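To: pliltton-makers list
From: Ottilie Riedl
Date: 5/26/21
Subject: Re: Foam for the children's table in August

On the list, Martin's replacement at the hall wrote:

> Can someone say what is happening with the children's table
> this year? Last time we ran out of balsa before lunch and the
> glue took too long to set. I have had two parents ask already.
> Also, is the Tiltari offer of offcuts still open, and do we
> have to collect them?
>
> If it is foam, what do we use to cut it? I don't want knives
> on that table.

Replying to all of this in one go, as I have had the same questions off list.

The Tiltari offer is still open. I spoke to their yard this morning and they will hold one load of offcuts for us until the end of next month. We do have to collect. The sheets are mixed colours and mixed thickness, and they won't sort them. I can take my car but it will need a second one, so if you live on the Pandey side of town and have a boot that folds flat, please write to me directly.

On cost. We have 915 pounds in the account after the hall deposit. Balsa for last year came to more than I would like to spend again, and half of it went home in pockets. With the offcuts free, the only things to buy are glue, sanding blocks and paper plates for the paint. I have put 57 pounds against that and I don't expect to go over.

On cutting. I agree about knives. The shapes will be cut beforehand at my house on the hot wire, and the children will do the sanding, the fitting and the painting. The hot wire stays at home. I would like two people for an evening of cutting, windows open, and you should wear something you don't mind smelling of foam afterwards.

On glue. Please do not bring the solvent glue in the yellow tube. It eats foam. PVA is fine for the wings if they are pinned, and the Pradix foam glue is quicker but costs more. I have most of a bottle left and will bring it.

What I need decided, in order:

1. The shape. I would keep to a plain aeroplane with stubby wings. Long thin wings snap at the root when a five-year-old picks the thing up by the tip, and then there are tears. A short wing and a long body will still glide a little way if you put a coin in the nose.
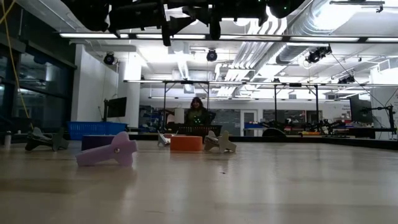
2. The age limit. Last year we said six and over and then let everyone in. I would rather say four and over, with an adult at the table for anyone under six.

3. Who is on the table. I can do the morning. I can't do the afternoon, as I am judging the rubber-powered class from one o'clock.

4. Paint. Spray paint has the same problem as the solvent glue. Poster paint is dull but it works. If anyone has acrylics they want rid of, bring those.

Please answer on the list by the end of the week so I can tell Tiltari when we are coming. The load is only being held as a favour and I don't want to mess them about.

Ottilie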